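Section 3: Getting the sorting bin ready

I wrote this part of the guide after Hefin Bowen and I had set up the same bin two different ways and each thought the other one was wrong. So this is the way we do it now, and please follow it even if you have a better idea (tell me the better idea, though, I love those!).

Before you start you'll need the shallow gray bin, the box of mixed objects from shelf 13, a damp cloth, a dry cloth and the roll of blue painter's tape.

1. Take everything out of the bin. Check the corners with your hand too, small blocks like to sit right up against the sloped walls.

2. Wipe the floor of the bin with the damp cloth, then the dry one. The scuffs won't come off. I've tried three kinds of cleaner, including the Prosser spray under the sink, and all I did was make my eyes water. Sticky stuff has to go, gray marks can stay.

Caution: no scouring pads, please. They leave grit behind and it gets into everything.

3. Tape down any cardboard you're using next to the bin. Press the tape flat with your thumb, especially at the corners, or the sheet will creep over the course of the morning and you'll be chasing it.

4. Pick your objects. You want a mix of shapes, so go for something tall, something flat, something round and something awkward. Cups, bowls, blocks, toy tools and squeeze bottles are all good. Leave out anything made of glass, and anything with liquid still in it - I learned that one with a bottle of Skosik dish soap and a whole roll of paper towels.

Note: squeeze bottles go in lying down. They fall over anyway if you stand them up, so save yourself the trouble.

5. Set the objects in by hand, one at a time, and spread them out. Cups can stand up. A little overlap is fine, and I even like having a small thing tucked behind a bigger one. 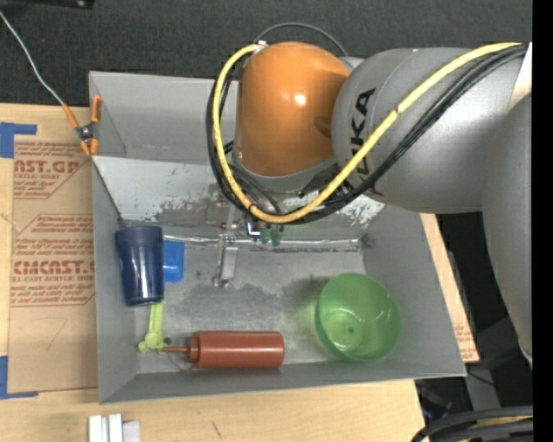 6. Look at the layout from both sides before you call it done. If everything has ended up at one end, move a couple of things across. I tend to crowd the left side, and Llinos Samuel always catches me at it.

7. Write the layout on the Civska sheet, with your initials and the time. Ours are up to sheet 204, so just carry on from whatever number is on top.

Note: if something rolls after you've written it down, put the new spot on the sheet and leave the object alone. Bowls are the worst for this.

When you're finished for the day, empty the bin again and put the objects back in their box. The tape can stay where it is unless it's peeling. Section 4 covers washing the objects.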